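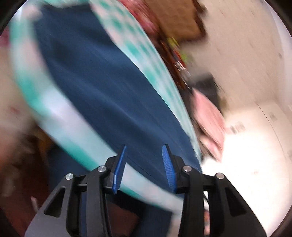
Progress report to the Prullville Fund
Project: Care and upkeep of hand-held grippers for household textile work
Submitted by: Flimside Workshop
Date: 26/09/2023

1. Purpose of this report

The present report covers the second period of the grant. It deals with the mechanical condition of the hand-held grippers, the routine under which they are kept in working order, and the repairs carried out since June. Recordings made with the grippers are covered in the separate data annex and are mentioned here only where they bear on wear.

2. Equipment in service

The Rernano set remains the only equipment used for garment work. Each gripper has two jaws driven through black linkage arms, which turn on round metal pins. The blue finger pads are ribbed to hold cloth and are treated as consumable parts. The set has now completed 1043 logged handling cycles, the greater part of them on heavy cotton and denim.

3. Setting up

The set-up sheet was rewritten during the period. Before a session the operator opens and closes each gripper fully, checks that both pads meet along their whole length, and confirms that no pin stands proud of its arm. Any cable is led down one side of the body and fixed clear of the linkage. The camera is then switched on and its view of both pads is checked.

Sessions in furnished rooms call for one further step. The garment is laid out on a covered table and the grippers are tried on a single layer before folding begins. Denim hems and pocket seams are the hardest test of pad alignment, and a gripper that slips on a hem is withdrawn for adjustment.
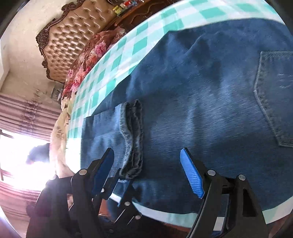

Two operators have been trained to make this adjustment on site. It consists of slackening the inner pins, closing the jaws on a gauge strip and tightening again. Grippers that do not respond are returned to the bench.

4. Maintenance and repairs

Pads are brushed after every session to clear lint from the ribs. Pins are inspected after every 80 cycles and receive a small amount of dry lubricant. Oil was given up in June following marks on light fabrics.

A total of 17 pads were replaced in the period, mostly for worn ribs near the tip. Five linkage arms were changed, two of them with hairline cracks at the corner of the cut-out. The supplier, Nägeli, has agreed to provide later arms with a larger radius at that point. One cable was renewed after chafing.

5. Matters outstanding

Delivery of the revised arms is later than planned. Existing stock is sufficient for present use, but would not cover a third operator. The gauge strips also vary slightly in thickness and are to be remade in steel.

6. Next period

Flimside will fit the revised arms as they arrive and record wear on old and new parts separately. The Fund is asked to approve the transfer of the unspent travel allowance to the spare parts heading. A revised budget sheet is attached.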